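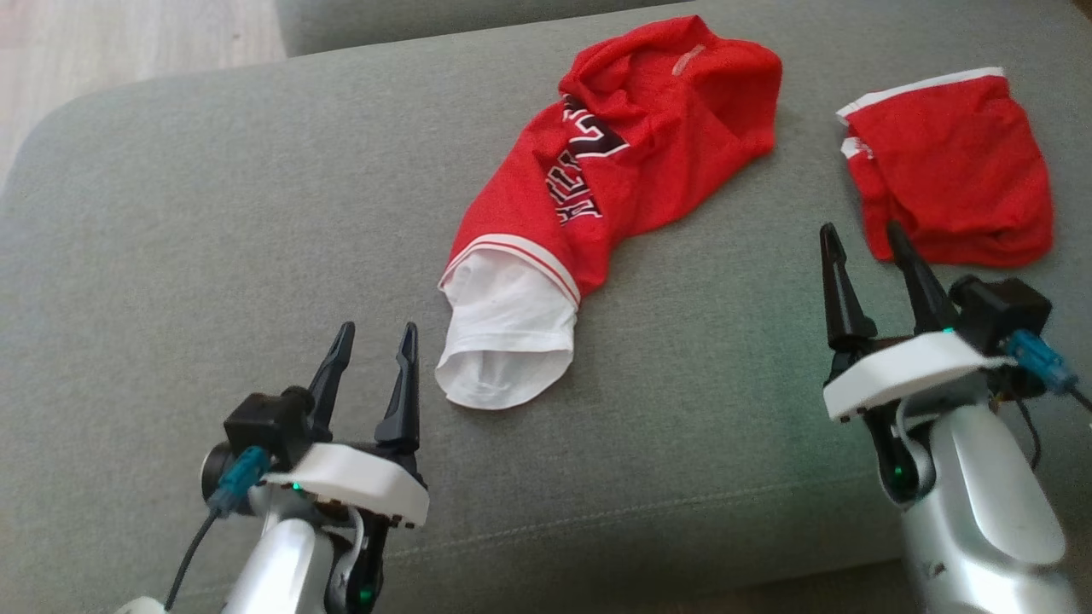
A red basketball jersey on a grey sofa.

Basketball jersey

A basketball jersey is the sleeveless top worn by players in a game of basketball, and if you grew up anywhere near a court you'll know it as a vest, a singlet or just "the top". I've kept this entry for the Udlow Sports Pages going for a good while now, and I still get letters about which word is right. They all are! I say jersey here to keep things simple.

Origins

The first players wore whatever they had, mostly heavy wool tops borrowed from other sports, and I can't imagine how itchy that must have been by half time. Wool gave way to cotton and satin, and then to the knitted polyester we all know, with tiny holes to let the air through. The holes are why people talk about mesh jerseys, though plenty of modern ones are only mesh down the sides.

Cut and fit

Fashions here go round and round. Tops were short and snug for decades, then everything went enormous in the 1990s (I had one that came down to my knees and I loved it), and since then they've crept back towards the body. The armholes are cut deep so that the arm can go straight up for a shot without dragging the hem with it. Players tuck the jersey in for matches, and most of them pull it out again the second the whistle goes.

Lettering and numbers

The team name usually runs across the chest with the number below it, and the number is repeated on the back, bigger. Outlined letters are popular – a dark letter with a pale edge reads well from the far side of a hall. There are three common ways of putting them on: sewn, heat-pressed and dyed into the cloth. Sewn letters last longest but they're stiff, and a cheap pressed one will start to crack if you iron over it. Please don't iron over it.

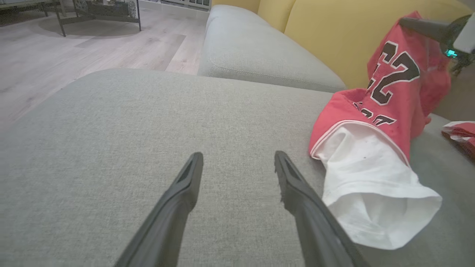
Grey sofa with a mustard-yellow cushion.

Care at home

Wash inside out at 40 degrees or cooler, skip the softener (it clogs the fabric) and hang it up to dry. Farzana Chaudhry, who looked after the kit at Budosden for 12 seasons, told me she never once used a tumble dryer, and her oldest set is still in one piece. She's also very firm that a damp jersey should never be left on the furniture, as a strong dye can come off on pale cloth. I have learnt this one the hard way.

Collecting

Collectors split jerseys into match-worn, team-issued and replica, and the prices are miles apart. The Orakzai collection, which I was lucky enough to spend a June afternoon with, holds 3,343 of them, filed by colour. My own shelf has 6, none of them worth much.

See also: Shorts; Warm-up tops; Team colours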